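How to Hem a Lightweight Blouse by Hand

By Areeba Virk

A blouse that is a little too long can be fixed in an evening with a needle, thread and a decent lamp. This method works for rayon, thin cotton and most polyester blends.
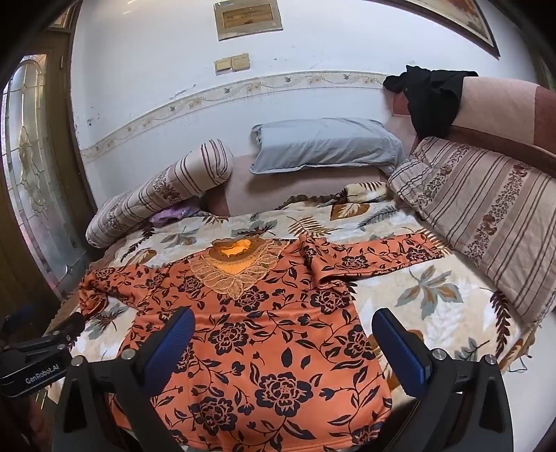

Wash and dry the garment the way you normally would before you cut or fold anything. Rayon in particular can shrink the first time through, and a hem sewn before that wash may end up too short.

What you need

Fine hand-sewing needle, size 9 or 10
All-purpose polyester thread in a matching color
Glass-head pins
Tape measure or hem gauge
Chalk or a washable marker
Iron and a pressing cloth

If you can't match the thread exactly, go one shade darker. Light thread shows more on a print.

Marking the new length

Put the blouse on with whatever you plan to wear under it and stand straight. Have someone else place the pins if you can. Bending over to do it yourself shifts the fabric. Farzana Zaidi, who taught the June mending class in Bullport, marks only the side seams and center front this way, then takes the blouse off and measures the rest on a flat surface.

Draw the fold line in chalk. Draw a second line 1 inch below it and cut along that one. On a curved shirttail hem, leave half an inch, or the extra fabric will pucker when you turn it.

Pressing

Set the iron on low and test it on an inside seam. Turn the raw edge under by half the allowance and press, then turn again along the chalk line and press again. Lift the iron and set it down — don't slide it, which stretches thin fabric. Pin every 2 inches.

Sewing

Cut a piece of thread as long as your forearm, twice over. Knot one end and hide the knot inside the fold at a side seam. Pick up one or two threads of the blouse just above the fold, slip the needle back into the fold, and come out a quarter inch along. Keep the thread slack enough that the fabric lies flat.

When you get back to the start, take three tiny stitches in the seam allowance and trim the tail. Press once more through the cloth, from the inside.

Updated October 2022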